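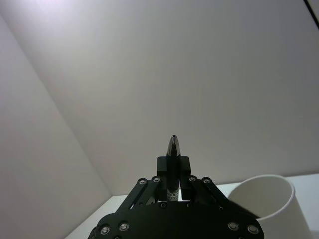
What a Refill Has to Survive

A ballpoint refill fails in storage more often than in use. The ink is a thick paste of dye, resin and slow-drying solvent, held behind a ball that turns in a metal seat. The clearance between ball and seat is a few thousandths of a millimeter. If solvent leaves through that gap, the paste at the tip stiffens and the first strokes skip.

Devstead, a contract test lab in Navcombe, spent the winter on this problem for the stationery importer Cesa. The lab stored 2,062 refills in three positions: tip up, tip down and flat. Half of each group went into a dry cabinet at 40 degrees Celsius. The rest stayed on an open shelf.

After 4 months each refill was run on a write-test machine under constant load, and the length of blank line before full ink flow was recorded. Tip-up storage gave the longest blanks at both temperatures. In the heated group the median was almost 5 centimeters. Tip-down refills started sooner but left more blobs, which Cesa's buyers count as a defect.

Flat storage fell between the two on starting length and produced the fewest rejects overall. Cesa will change its carton inserts in April. The older upright trays, made by Uddin, will be used for felt-tip stock until they run out.

Wax-sealed tips were left out of the trial. Devstead has quoted for them separately.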